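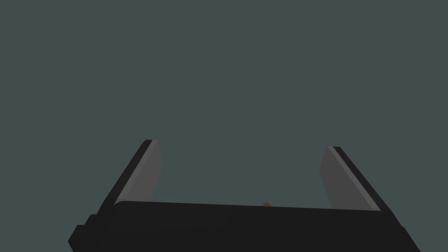
ok so a few people asked how I got from "never gardened in my life" to splitting a community plot with three other people. thread. typing this on my lunch break so bear with me

1/ first off. the waiting list. I put my name down in October and forgot. got an email 19 months later on a Friday at 4 pm saying plot 62 was mine if I replied by Monday. I replied from the grocery store parking lot

2/ plot 62 is 20 feet by 20 feet. sounds small. is not small. go stand in one corner with a shovel and tell me it's small

3/ previous person had let the mint go. if you know you know. I pulled mint for four weekends. there's still mint. I had mint in my shoes

4/ did the math on doing it alone with a job and a kid and the math was bad. so I asked Hae-won Koo from my building and she asked Yoon-hee Bang and Yoon-hee brought her mother-in-law, Bok-nam Pyo. who is the only one of us who knew anything at all

5/ Mrs. Pyo walked the whole plot once, didn't say a word, then pointed at the spot where I'd put the tomatoes and said "shade." she was right. fence throws shade there till past noon. moved them all

6/ lesson, go look at your plot at 9, noon and 3 before you plant anything. wish I'd done it. cost me two weeks of tomatoes sulking

7/ soil. everyone online says get it tested. get it tested. ours came back fine on lead, low on nitrogen, pH a bit high. took three weeks to get results so do it in like February not the week you want to plant

8/ we bought compost by the yard from Altalberg, the landscaping place out past the highway. two yards. they dump it at the gate and leave. you then have one wheelbarrow and your own regrets. borrow a second wheelbarrow

9/ also cover the pile if rain is coming. we did not cover the pile

10/ money, bc people always ask. plot fee is 62 a year (same as the plot number, yes we've all made the joke). compost was the big one. hose, stakes, twine, row cover. seeds are cheap until you buy 20 packets at once at 11 at night

11/ please do not buy 20 packets. you'll plant six. the rest live in a drawer. mine are in the drawer with the takeout menus

12/ what worked year one: perilla, scallions, bush beans, one zucchini plant, cherry tomatoes once we moved them

13/ what didn't: carrots (forked, hairy, looked like little pants), cauliflower, spinach bc I sowed it in June like a fool

14/ ONE zucchini plant. I know the packet has a lot of seeds in it. one

15/ water is the thing that nearly broke us up as a group. four people all thinking somebody else had watered. then one week all four of us watered and the beans went yellow

16/ fix was dumb and simple. a paper calendar in a zip bag, nailed to the post. you water, you initial it. we tried a group chat first and it was just pictures of beans

17/ the gate lock has a code, 3772 was the old one so don't bother, they change it every spring. save the new one in your phone. I have stood outside that gate in the rain calling Hae-won three times

18/ neighbors. A-yeong Shim has the plot next to ours and grows peppers like it's her job. first month I thought she hated us. she was just waiting to see if we'd deal with the mint. we dealt with the mint, now we get peppers

19/ if your weeds go to seed they go to seed on everyone. that's really the only rule people care about. that and don't leave the hose on

ok that was meant to be the end but replies are asking stuff so

someone asked about slugs. boards. lay a flat board down at night, flip it in the morning, deal with what's under it. Mrs. Pyo deals with them. I look away

somebody asked if we fence. low chicken wire around the beans only, rabbits didn't touch the perilla or the scallions. your rabbits may differ

how do we split the harvest – we don't really. whoever's there picks what's ready, leaves some, takes some. if there's a lot it goes in a bag on Hae-won's door since she's on the ground floor. one year in, zero fights about food. all the fights were about water

hours per week: more than I thought in May, hardly any in August bc it's too hot and I'm just picking. fall cleanup is a full day, bring lunch. bring gloves that fit. I used my husband's for a month and got blisters inside the gloves

best thing I bought was a hori hori, the Japanese digging knife. weeds, transplants, opening bags of mulch, whatever. worst thing was a plastic trellis. fell over in July with all the cucumbers on it

oh and mulch!! forgot mulch. straw not hay. hay has seeds in it. guess which one I bought

Seon-mi Joo asked in replies if kids can help. mine's five. she's great at watering and terrible at stopping. give them their own square, like two feet, let them plant whatever. hers is sunflowers and a rock. the rock gets watered too

for the person in an apartment with no yard and no list near them – call the library. ours keeps a sheet of all the gardens in the county with a contact for each. half of them aren't online at all. also churches, a lot of churches have beds and not enough people

and get on more than one list. you can always say no

this year's plan, mostly for me so I can find it later: garlic is already in. peas along the north side as soon as the ground is workable. tomatoes in the sunny corner, six plants and not ten. perilla will seed itself, it's everywhere. beets maybe. no cauliflwer ever again

Yoon-hee wants to try sweet potatoes. we have no room for sweet potatoes. we're going to be growing sweet potatoes

Mrs. Pyo wants radishes for kimchi so there's a whole row going in late August, that one is non negotiable. she has already picked the row. she put a stick in it

lunch is over, will answer the compost bin questions tonight after bedtime. short version is ours stinks and I think it needs more leaves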